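**Progress report, second period -- Cosden Drinking Water and Refill Project**
Prepared for the Patrício Fund, Mar 18, 2021

We started this period with two tasks left over from the first one: to finish the survey of households in Cosden, and to agree with the town on where the public refill points will stand. The survey is now finished. The places are agreed for the most part, with one still open, and I explain it further down.

The survey reached 69 households. We asked them what they drink at home, how much of it they buy in bottles, and why. Most families who buy water told us that the tap water tastes of chlorine, mainly in the mornings. Few of them believe it is unsafe. This was useful for us to learn, because our first leaflet spoke almost only about safety and said very little about taste. We have rewritten it, and the new text is with the printer in Ronley. 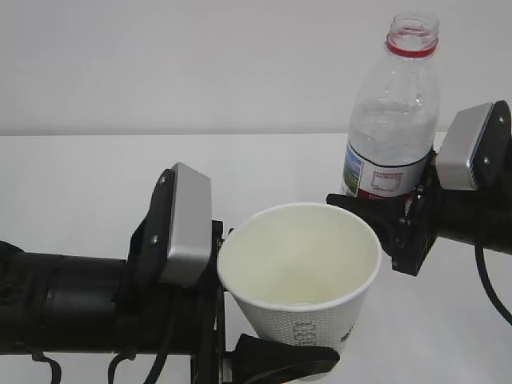 Will the refill points be open to people who do not live in Cosden? Anyone can use them, free of charge, and we will not ask for a card or a registration.

The town has approved the refill point at the bus station and the one beside the library. The third was planned for the market square, but the pipe under the square is older than the drawings show, and the water office wants to replace a part of it first. They offered us the school gate on the north side instead. We like this place, but it is 30 meters from the nearest connection, and the digging is not in our budget. We have asked for a price and will send it to you before we decide anything.

The taps are ordered from Drelteck. Delivery was promised for October and came late, with 2 of the units missing their filter housings. The supplier accepted the fault and has sent the parts. For this reason the installation moved by some 10 weeks. We have kept the fitters informed and they did not charge us for the change of dates.
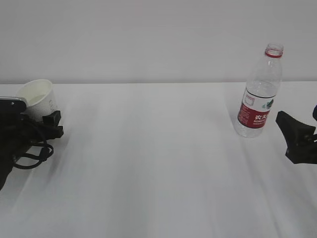
On the side of the budget, we have spent less than planned on printing and travel, and more on water testing. The laboratory raised its price per sample at the start of the year. We covered the difference from the travel line, as the agreement allows, and the total did not change. The full table is in the annex.

Two things did not go well, and I prefer to write them here openly. The evening meetings for residents had to be held online, and older people mostly did not join. We then telephoned those who had left a number with us, but this took much time and we could not finish the list. Also, the shops that sell bottled water have not answered our letters. We will visit them in person when it is possible to do so.

For the next period we plan the following:

- install the taps at the bus station and the library
- take water samples at both places before opening, and again one month after
- deliver the new leaflet to every household in the survey
- finish the telephone calls
- send you the price for the school gate

We need one decision from the Fund. If the digging at the school gate is too expensive, we would like to keep the money for the third point until the market square is ready -- this could be after the end of the present agreement. Please tell us if an extension is possible, and which form we should use to request it.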